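Stakside order routing – anyone checked their fills?

pesine_7
Stakside's May report claims better prices on small orders. I went through 130 of mine and can't find it. Most filled at the quote, a few worse.

oddlotter
Were those limit orders? Matters a lot.

pesine_7
All market orders, Urrutia and Prorkden shares.
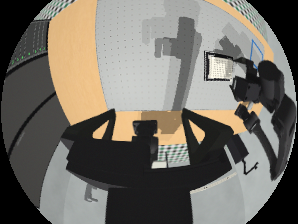

Pale panel, wood surround

tickwatch
Prorkden trades so thin that the quote means little. I wouldn't blame the broker for that.

oddlotter
Disagree. A thin stock is where routing should show up. "Average improvement" in a broker's own report tells me nothing without the spread next to it.

tickwatch
Fine, but two stocks is no sample either.

pesine_7
Fair. I asked support for venue data and got three pages of boilerplate – no venues. Moving half the account until they send it.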